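Search list archive Go

Equipment list: messages by thread
Last updated January 11, 2019

From: Zoriana Koval
Subject: Re: hand grippers, how many for February

Buppha Rattanakul wrote:
> Before I send the order in I need a final count of hand grippers. The
> Dralell quote is 196 each and holds until the end of the month. Gromedlow
> wants more per unit but includes a spare set of finger pads. Do we still
> want 17, or can we get by with fewer? Also, does anyone know if pads are
> sold separately? Toledo asked me and I had no answer.

Buppha,

Please keep it at 17 and go with Dralell. Toledo needs eight of those and we take the other nine. I would not cut the number, as every home session uses the grippers in pairs and we want one left over on our side for when a joint works loose.

Pads are sold separately. Dralell lists them at 37 a set. I'd put in for six sets now and charge them to consumables – they are the part we replace most often, and last year we paid extra shipping twice.

The Passtead storage cases can wait. At 80 apiece they are hard to defend when the old ones still close.

One more line for the plan is tidying jobs. The trial list for February is mostly picking up small trash around a living room and putting it in a bin, so the jaws have to open wide enough for food packets and still close on a tissue. Please ask Dralell to confirm the jaw opening in writing before you sign. 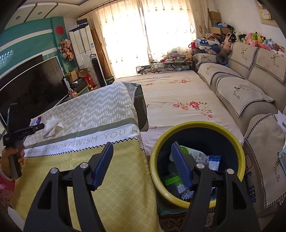
Home Tasks Group, Equipment and Planning

The table by the bin has a tissue and a small packet on it, and those two are the sizes I would give Dralell. Clear plastic containers go in the bin too, so add one to the list. Soft toys are not in this round.

If the quote changes, send me the new total before it goes to purchasing. I can move money from travel, but only until the February budget is locked.

Zoriana

Contact the list owner | Copyright Home Tasks Group | Back to top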